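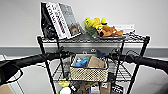

4.2 Budgeting for household tidying platforms

Purchase plans for home robots tend to start from the price of the arm and base. We doubt this is the right place to start. Of the 22 proposals we reviewed, only 8 gave a separate line to sensing, spare parts or staff time, and most of those lines looked like afterthoughts. The Jikholm proposal is typical. It sets aside 79 percent of its funds for a single Besanex platform and leaves the rest to cover everything that happens once the crate is opened.

Figure 7. Wire shelving in a home setting, with plush toys and books on the top shelf and a woven basket on the shelf below. A handlebar crosses in front of the unit.

Shelves like the one in Figure 7 are where such plans run into trouble. Vendor reach figures assume a clear approach, and here a handlebar with its levers and cables stands between the viewer and the basket. The contents are mixed as well: soft toys, leaning books, cardboard boxes. A buyer who pays for one gripper should ask which of these it was priced to handle. The Druteck quotation we were given does not say, and its optional second gripper is listed without a delivery date.

Lévesque, the smaller of the two remaining suppliers, offers a lease. We are not convinced by it either. The monthly rate is low, but service visits are billed separately and the contract does not define what counts as a fault. Under the heaviest use in our plan, the lease costs more than outright purchase before the end of the second year. We therefore treat all supplier totals as lower bounds, and the comparison in the next section adds our own estimates for repair, retraining and idle time.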